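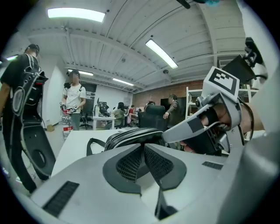

Episode 209

By Wednesday I had packed and unpacked the same black bag so often that I had opinions about its strap.

Tumden paid by the episode. An episode was one go at a thing, start to finish, with the gripper in your hand and the cables trailing past your wrist. Laaksonen was the model, and Laaksonen was learning from us. It had already learned, I was told, to hesitate.

"It pauses before the handle," said the woman from the learning team. "Every time. Six seconds."

I said that was odd, and went back to my table, and paused before the handle.

I'd been doing it for 97 episodes. I was thinking about lunch.

The man in the harness, one table over, had his own trouble. His examples had taught it to sigh, or to move the way a person moves while sighing. The team called this noise and planned to average it out over 900 more.

So I tried to be brisk. I reached for the bag like someone with a train to catch. On the next test, the arm at the far end of the office snatched its bag off the table and swung toward the door.

"Better," she wrote in the log, and asked me for another forty — slower, if I could.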